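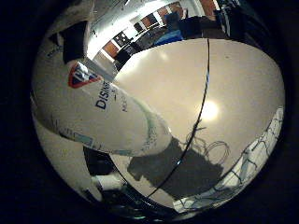
The laundry house in Drurkau opens before the bakery does, and for many families it is the first door of the day. Kausar Kakakhel has kept it for 17 years. When she came, the building had two machines and a stove, and people brought their own soap in jars. Now there is a price list on the wall and a shelf for things that everybody may use. A white container of disinfectant, the round kind with dark blue letters, is as normal in such a place today as the soap jar was then. Kakakhel says the habits of the customers changed more slowly than the supplies.

Drurkau has 900 inhabitants, and most of them own a washing machine. I asked myself why they still come. Part of the answer is the water, which is hard here and ruins small machines quickly. Another part is the long table, where sheets are folded by two persons and news is given from one to the other. In April, when the winter blankets are washed, one must put the name on a list and wait for a turn.

The price is a matter of discussion. A full load was 44 cents when the house was opened by the village, and older customers still mention this number.
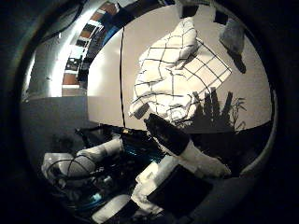
Bendik Fjeld told me that he would pay double before he would carry his blankets to Norton, where the machines are newer and no one says good morning. He had waited over an hour on the day we spoke and he did not seem sorry for it.

Not all agree with him. Asif Dhanial would like longer evening hours, and he has collected 200 signatures for this wish. The village has promised to give its answer after the summer accounts are ready.
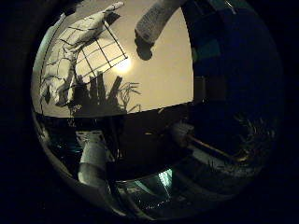

Evening is also the time I liked best in the house. The work gets slower and people begin to sit. One small bright light against a beige surface, with a soft glow at its edge, is enough to make a plain room friendly, and thin shadows like a wire grid give the eye something to follow while the drum turns. Kakakhel does her bookkeeping at this hour, in pencil. She wants to stay until her daughter finishes school, and then she will see.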